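Ticket 490
Queue: Data collection, Dorkcombe bench
Title: Episodes from play kitchen failing import, gripper state out of step with video
Opened by: Joaquín Leiva
Opened: 2020-12-20
Priority: Medium
Status: Waiting on re-record

Summary
Of the 1,023 teleoperated episodes uploaded from the toy kitchen task, 245 were rejected by the import check. The error is the same for all of them: gripper state lags the video by more than the allowed offset. The rest imported fine.

Log

Leiva
Re-ran the import on one rejected episode with the checker in verbose mode. Video timestamps are even. Gripper timestamps arrive in bursts, then a gap, then another burst. Arm joint values have the same colour in the plot as the good episodes, no gaps. So it's only the gripper channel.

Leiva
Swapped the USB cable on the gripper. No change. Moved it off the hub and straight into the recording PC. Bursts are gone on three test episodes.

Ruangrit support
Please confirm whether the camera was on the same hub. Also send the recorder version.

Leiva
Yes, same hub. Recorder is the Prurnia build we were on before the update. I haven't updated because Sultdale are still on the old one and we share the format.

Ruangrit support
Understood. Leave the version as is. Don't try to shift the gripper channel to match, the delay isn't constant within an episode and the labels will be wrong at the grasp. Mark the 245 as excluded and re-record. Can you attach a still from a grasp in the new layout so we can check the camera view?

Leiva
Attached. 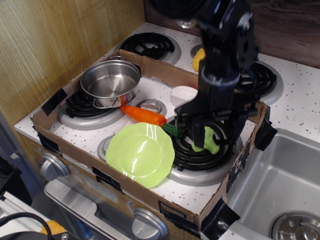

Pick task, gripper closed on the broccoli above the right-hand burner. Carrot and green plate in the tray.

Ruangrit support
View is OK. The object is visible at the grasp, which is what the labelling needs. The arm hides part of the back of the stove, so please don't use the back right burner as a target until the camera is moved. Keep the cardboard walls where they are for the whole batch. If the tape lifts and a wall shifts, start a new session ID.

Leiva
Will do. Episodes with the back right burner as target are out of the task list for now. Re-recording starts tomorrow, should be finished in January. Excluded list is saved beside the original upload, nothing deleted.

Open items
Re-record 245 episodes with the gripper direct to the PC.
Import the first batch of re-records before carrying on with the rest.
Ask Sultdale whether their gripper is on a hub too.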